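Budgeting a two-arm sorting bench: what to buy first

March 1, 2022
By the Pluvelow bench team

Print this page | E-mail this page

Quick one. People keep asking how we priced the Kirndale bench, so writing it down before the next budget round eats it. Small items, bins, two arms with grippers. Not a production line.

1. Write the task before you open a catalog

One sentence. Ours: pick small cylindrical things out of one bin, put them in another. If yours needs the word "and" more than twice, split it into two benches and price the first one only.

Then collect the actual items. Widest, narrowest, heaviest, slipperiest. Put them in a box, take the box to every vendor demo. Sales people will offer you thier own blocks. No thanks.

2. Price the grippers before the arms

We did it backwards and lost most of February. Check finger opening against your widest item, then how far the fingers stick out to the sides when fully open, because a bin wall gets in the way fast. Ask for fingertip spares in the same quote. We put 8 on ours.

3. Bins and table. Cheap, still need a line

Set aside some $400 for bins, mats, clamps and the stuff you forget. Buy bins in different colors so the operator can say "red one" and be done. Get one wide one for drop-off. Low walls if you can find them, rounded corners fine.

Lay the bins out in a row and run both arms into them before you sign for anything bolted down. Reach on paper and reach into a bin are differnt numbers.

Our row goes yellow, red, then the wide cream one, up close to a plain wall. Left gripper down at a black item in the yellow bin, right one open over the cream.

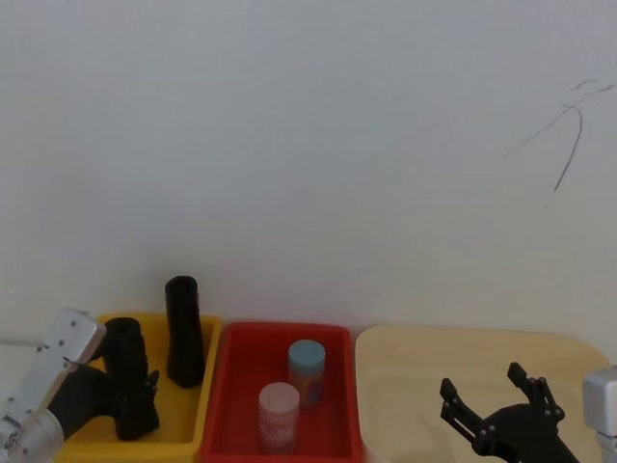
4. Get 3 quotes, same sheet

Same wording to each vendor or you can't compare. We used Wastness, Vukčević and a local reseller. Ask all of them:

- lead time, in weeks, in writing
- controller included or extra
- cables and mounts included or extra
- who pays return shipping on a dead joint
- training hours, on site or video

Lead times came back all over the place. Longest was 54 weeks, crossed off same day.

5. Budget the hours too

Somebody has to mount, wire, calibrate, reset the bins between runs. Put those hours in as money even if the person is already on payroll. Resetting is the one everybody leaves out. Do it by hand for a morning with a timer, multiply up.

6. Order in two batches

Batch one: one arm, one gripper, bins, table. Batch two: second arm, after the first has run your box of items. Keep the quote valid across both, ask for that up front, most will say yes.

Spreadsheet template going up next week, need to strip our prices out first.

Print this page | E-mail this page

This site uses cookies. By continuing to browse you accept our cookie policy.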